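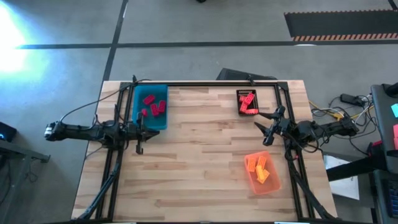
A Library Card for the Toy Box

Home Stories Interviews Archive Next

The first thing Tomomi Sugiyama wants to talk about is a wooden xylophone with a missing bar. It came back to the Wellomgate Toy Library in March with a note from the six-year-old who'd borrowed it, explaining that the song still worked if you hummed that part.

"I tried it, and she was right!" Sugiyama says. "We replaced the bar in the end, but I kept the note. It's taped inside the cupboard door where I see it every morning."

I had a list of questions with me and we got to perhaps half of them. Sugiyama talks the way I imagine she runs the place, with one idea opening straight onto the next, and I was very happy to be carried along. She started the library four years ago out of the trunk of her car, lending puzzles and blocks to parents she met at the park. Now 205 families have cards, and last year they took home 1673 toys between them.

Why toys? Her answer starts with her own apartment. "My son loved a marble run for nineteen days. I know it was nineteen because I'd marked his cousin's visit on the calendar. Then he was finished with it, completely finished, and this enormous thing was living under our couch. Across the hall there was a little boy who would have adored it. So I carried it across the hall, and that was the library, really. I just didn't have the stamps yet."

She does have stamps now. Every toy gets a paper card in a pocket, and the children stamp the due date themselves, often several times. Building bricks are the most borrowed thing in the collection, and they go out by the bag. I asked whether she worries about pieces going missing.

"I used to weigh the bags!" she says, laughing. "On a kitchen scale, when they went out and when they came back. Then one came back heavier. Somebody's kid had added bricks from home, as a present, I think. I put the scale back in the kitchen after that."

She's choosier about what goes on the shelf than I'd expected. She likes toys that can be used wrong. A farm set where the cow ends up driving the tractor is a good farm set. She's less keen on anything that plays a tune when you press it, although she admits that a purple telephone she can't stand is reserved into next month.

I asked what grown-ups get out of it, and she pointed me to Young-sook Bae, who has been borrowing for her grandchildren since the library had shelves. Bae comes in every other week and takes home two things for them and one for herself. At the moment hers is a sliding-tile puzzle.

"I do it while the rice cooks," Bae told me. "When I was small we had a set of blocks my uncle made, and all the cousins fought over them. I still know what they smelled like. My grandchildren don't fight as much. They know there's another box coming."
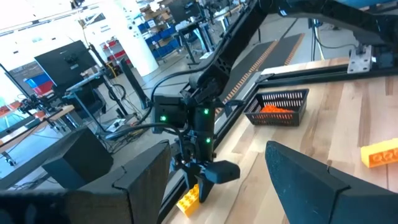
WELLOMGATE, Saturday, August 3, 2019

I went back to catch a lending day, and what a morning it was. The line was out the door by the time I'd found somewhere to leave my bike, and two small boys ahead of me were deep in negotiation over a wooden crane that neither of them had borrowed yet.

Imogen Wainwright was working the returns desk. She's a retired piano tuner and does most of the repairs, and she has strong feelings about glue. "People use too much," she says. "Put on what you think you need, wipe off half, clamp it and leave it alone until tomorrow. The leaving alone is hard. I still want to peek." Her favorite job so far has been a pull-along duck whose feet had stopped slapping. It needed new leather and a whole evening, and she tested it up and down her hallway until her husband asked her to come to bed.

Sugiyama joined us between borrowers, with a stuffed walrus under one arm — "overdue, but forgiven." What does she want next? A longer lending period over the summer, for one thing, so that families can take a toy on vacation. And she'd love more games for older kids, who tend to drift away at ten or eleven and then turn up again at fourteen, pretending they're there for a younger sister.

"I never say anything," she says. "I just put the good strategy games on the shelf by the door."

She has 300 toys on the shelves when everything is home, and everything is never home. By noon the bricks had all been checked out, the crane had gone to the taller of the two boys, and his friend was stamping the card for him.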